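T-shirt

A T-shirt is a light, short-sleeved garment for the upper body, named after the shape it makes when spread out flat. It usually has a round neckline without a collar, no buttons and no pockets. Most T-shirts are made of cotton jersey, a knitted cloth that stretches more across the body than along it. The garment began as underwear and is now worn as everyday outer clothing by people of all ages.

Origins

The T-shirt developed from the one-piece undergarments of the nineteenth century, which were in time divided into separate upper and lower parts. The upper part was adopted by sailors, dock hands and farm workers, who found it cool to work in and easy to wash. By the middle of the twentieth century it was accepted as casual dress in its own right, and printed versions followed. 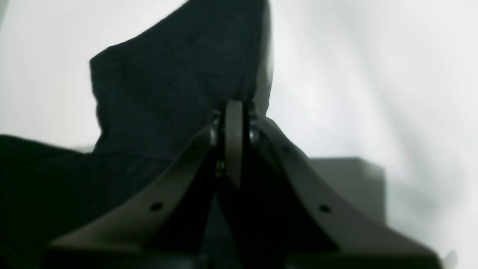
Jersey is knitted from a single yarn in rows of interlocking loops. The weight of the finished cloth depends on the thickness of the yarn and the closeness of the loops, and heavier cloths hold their shape longer but dry more slowly. Knitting, cutting and sewing are commonly carried out at separate sites. Small parts of machinery are often shaped as matching pairs, as with two dark fingers that slope towards each other and each carry one small round hole, and the same mirrored arrangement is found in the pattern pieces of a T-shirt, where the left and right sleeves are cut as reflections of one another. The neckband is cut shorter than the neck opening and stretched as it is sewn, so that it lies flat when worn.

Printing

Screen printing remains the usual method for large orders. Ink is pushed through a fine mesh on which the areas outside the design have been blocked, and each colour requires its own screen. Digital printing, in which ink is sprayed directly on to the cloth, is better suited to short runs and to designs with many shades. On black cloth both methods normally call for a layer of white beneath the colours - known in the trade as an underbase - without which yellow and orange appear dull. 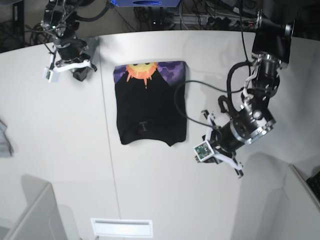
A folded black T-shirt with a cartoon sun print.

The Soltville works of the printing firm Vevivent handled both kinds of order. Its standard screen run was 3,000 shirts, while digital orders were accepted from 12 upwards. Finished shirts were passed through a heated tunnel to set the ink before folding.

Care

Care labels give the highest washing temperature the maker recommends. Printed shirts are best turned inside out before washing, and an iron should not be placed directly on the design.
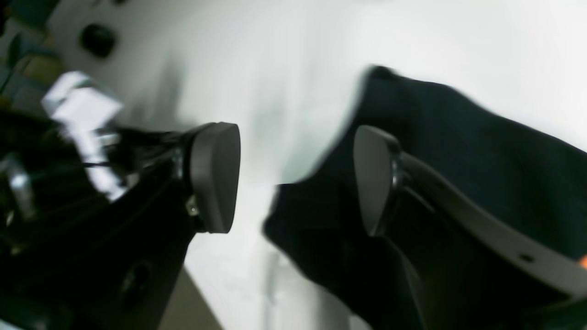

Why do cotton T-shirts shrink?
Cotton yarn is held under tension while it is knitted and finished. Water and heat allow the loops to relax, and the cloth becomes shorter, most noticeably in the first few washes.

Folding and storage

T-shirts may be hung, but heavy jersey can stretch at the shoulders if left on a hanger for long periods. In the common shop fold, the sides and sleeves are turned to the back and the hem is brought up towards the neck. Another method reduces the shirt to a long strip, which is then folded again or rolled. 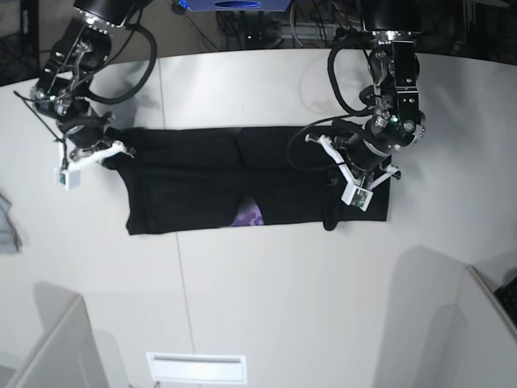

Black garment laid out as a long rectangle, with part of a purple patterned print showing.

Collections

The Myung collection of printed T-shirts at Covow holds 2,135 items, most of them souvenir and concert shirts. They are stored flat in shallow boxes with tissue between the layers. Shirts on display are changed each October.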